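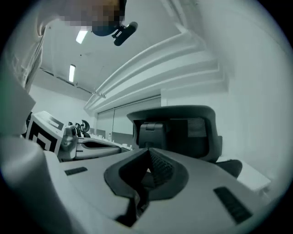 Foma hand-held gripper kit, worth it?

wmarchand
22/05/2022
Has anyone bought the Foma kit? We need two grippers for recording hand tasks and the quote came to £736 the pair, plus 22 for postage.

c_nieto
We've had a pair since last June. Tracking is fine at desk height. The finger pads wear, so order spares with it.

Urquijo70
I'd disagree on tracking. Ours lost the marker whenever one hand crossed the other. Druneo's costs more but I had far less to throw away.

c_nieto
Did you redo the calibration after the update? Ours did that until we did.

Urquijo70
Twice. No change.

corinap
Weight is my complaint. After about 150 takes my wrist had had enough. Hawthorne hire them out by the week if you want to try first.

wmarchand
Thanks. Will ask Hawthorne about hire before I pay for anything.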